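To: Mollunell Swim Families list
Date: 27 March 2026
Subject: Re: towels going stiff and musty by midseason

Hello again, everybody,

I meant to answer this sooner, but the week got away from me, and then I kept thinking of things to add. Sorry in advance for the length!

Somebody wrote back in February:

> Our pool towels come out of the wash smelling fine and then
> smell like a pond the minute they get damp again. They also feel
> like cardboard. We have hard water here in Mollunell and I have
> tried more detergent and more fabric softener. Is it time to
> just buy new ones?

Please don't buy new ones yet. We had the same trouble for years, with 13 towels in steady rotation (three swimmers, a dog, and a husband who will not reuse one), and what finally helped was using less of everything. Softener leaves a coating on the loops, and after a while the towel can't soak up much. Extra detergent does something similar, especially in our water. So the first thing I'd do is stop the softener altogether. Then run one hot wash with no soap, just a cup of white vinegar, and a second hot wash with half a cup of baking soda. Keep the two apart, as they cancel each other out in the same load.

After that, half the soap you think you need. I use the plain Sendum powder, the unscented one, and a box lasts us ages now. The smell took two rounds to go away at our house, so don't lose heart after the first.

The other thing is drying. My mother dried hers on the line over on the Flereck side of town and they could have sanded a table -- but she gave each one a good hard snap before it went up and another when it came down, and that does loosen the loops. If you have a dryer, ten minutes on low before the line works even better. And please get them out of the swim bag the same night. I know. I have found things in our bags in April that went in at Christmas.

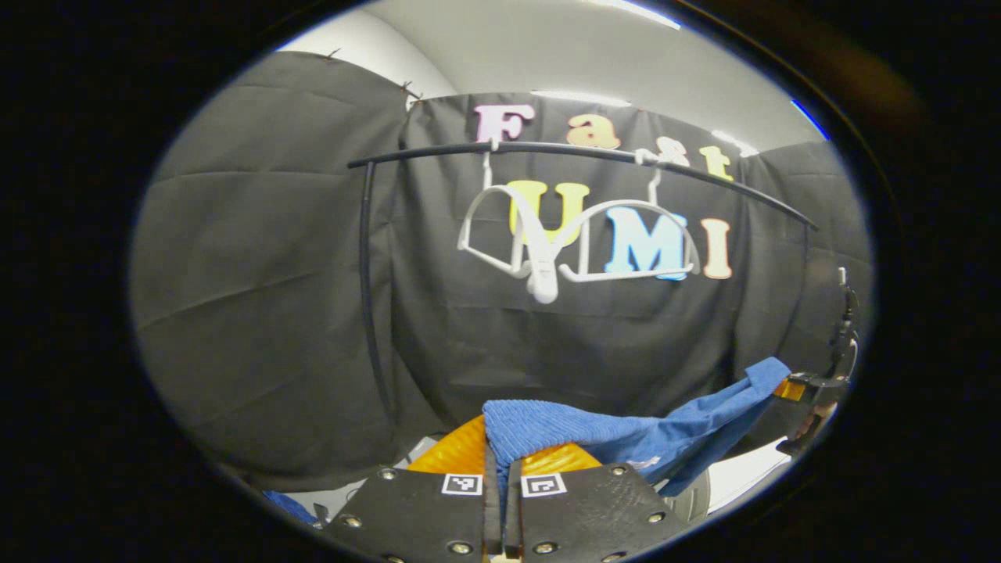

One person wrote to me off the list to say that vinegar in every load had been hard on the rubber door seal of her front loader, and that she now keeps it to once a season and wipes the seal down afterward. I think that's sensible, and I'd do the same with a newer machine. Ours is an old top loader and doesn't seem to mind.

If anyone has had luck with washing soda, I'd love to hear how much you use. And the Buthelezi pool bake sale still needs lemon bars -- write to me and I'll put you down.

Warmly, from the house with all the towels on the porch rail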